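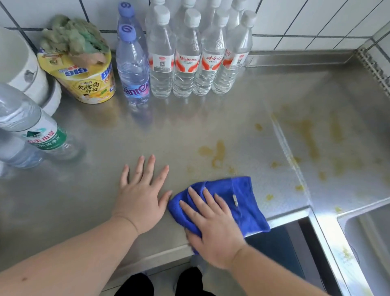

1/ Is the Vullow wipe-down package worth paying for? A thread

Kurnimetti have been selling this to small kitchens since the new year. You pay a monthly fee, they film your staff cleaning, and in return you get early use of a counter-wiping arm trained on the footage. I've been through the brochure and sat through the call.

2/ The brochure surface is bare steel with one tidy puddle in the middle. A working counter has yellow splatter smeared into streaks, a seam running through the worst of it, water bottles lined up against the tiles and a noodle cup with a scourer or rag shoved in the top. I asked which of those the arm copes with. "Clear surfaces perform best." I bet they do.

3/ Look at the hands too. One flat on the steel, the other pressing a bunched-up blue cloth. How hard you push on a stain is most of the job, and a camera doesn't record it. Vy Diệp on the sales side said pressure is "inferred". Inferred from what? She's going to get back to me.

4/ Edges. The cloth is hanging over the front lip and there's a sink right next to it. Page 6 of the terms says the arm keeps clear of "drops and basins". So the rim of the sink stays your problem, and so does anything yellow on it.

5/ Price. 76 a month per counter, 2 counters minimum, and the cloths are extra. Belmiro Aguiar runs a lunch place and had the Ometar version on trial. He says it was fine on the pass and hopeless by the hob, and he still had someone go over it at close.

6/ To be fair to them, the contract is readable and you can ask for your footage to be deleted. Bellini wouldn't even send me theirs.

7/ For now I'd say wait. If they'll do a demo on your own counter, at the end of a shift, with the bottles left where they are, go and watch it. I've asked for one - Sat 1 February, no reply yet.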